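Soft pads or hard ones for small stuff?

hala_es
Got both hand grippers going since August, blue pads on. Fine on boxy things, rubbish on anything round. Toy pumpkin keeps squirting out sideways. Anyone swapped pads?

rundonus
What angle are your pads at? Mine were too steep, took 2 washers to sort it.

hala_es
Angled in towards each other at the tips, as they came. Bedding doesn't help, everything sinks so I end up scooping more than gripping. 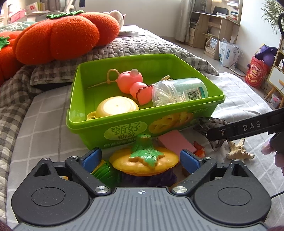

Hair clips are worse, the teeth catch and then it won't let go. Did 15 goes on one last night and binned most of them.

Montse L
Do it on a table then. You're testing the mattress not the pads.

hala_es
Disagree, people's stuff lives on beds and sofas. Table numbers look lovely and mean nothing.

rundonus
Bit of both? Table first so you know what the pads do, then the soft stuff. Otherwise you cant tell which one let you down.

Montse L
^ this. And close slower. Half of the squirting is speed imo

hala_es
Slower I can do. Will try 2 washers as well, teh screws look long enough. Back later with numbers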